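Ticket 256: online plate transfer stuck on "pending"
Status: open
Office: Eltbridge vehicle licensing desk

Opened in July, updated by me as I go along, so sorry for the rambling.

I'm trying to move my old personalised plate from the van to the new car. Paid the transfer fee, got a receipt, and then the page just sat there saying "pending". I've tried it in two browsers and on my phone (Triltel signal, full bars) and I get error 53 every single time I press Confirm!

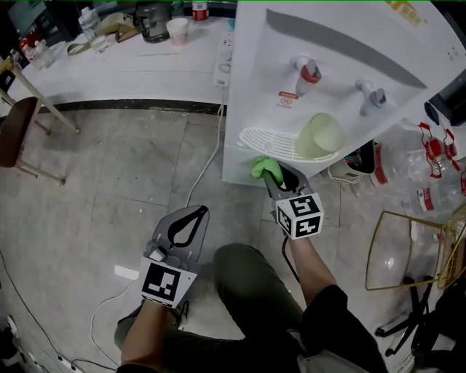
The plate number is the bit it doesn't like, I think. Mine has a space in the middle and the form takes it out, then tells me the number doesn't match the certificate. I rang the desk at 9.15 and was on hold for 15 minutes, long enough to fancy a drink from the water dispenser, the sort with a red collar on the hot tap and a plain grey lever for the cold. Then the line dropped, so back to the form I went.

Update, same afternoon: cleared the cookies, logged in through the Graris account page instead, and got as far as step four. Lovely! Then it wanted the fee again, all 95 pounds of it. I haven't paid twice and I'm not going to.
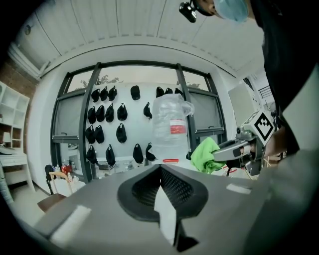 Light blue mask and head strap, with a hand-held gripper.

Update, 4.40pm: Gashi support say the space should be typed as a dash. Tried it, and error 53 has gone, but the status still says "pending" and the van still shows as the holder. Can someone at your end please match my first payment to the transfer? Receipt attached again.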